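Marleny Castaño keeps a list of every present she has been given and didn't want. It starts in her student years and currently stands at 278 entries. "I'm not ungrateful," she says, pouring coffee into a mug shaped like a boot (number 41). "I write thank-you notes. Then I write it down."

Her book on the subject, Murnside, is named after the street where she grew up and where, she claims, the same fruit basket went from house to house for 3 winters. She finished it in April. The first draft ran to 496 pages, most of them about her aunt.

We talk about regifting, which she supports, and gift cards, which she calls "homework with a ribbon." Novelty items get a chapter of their own. "Somebody walks into a store, sees something fuzzy and green, and thinks of me. I'd like to know why." 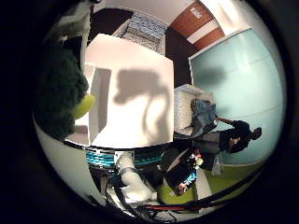
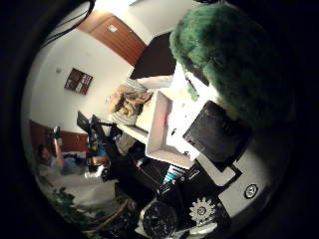 The case for socks

Castaño would like more of them. "You have feet 365 days a year," she says. Her aunt, who has read the book, disagrees and has sent a second boot mug. It is number 278. The thank-you note went out the next morning.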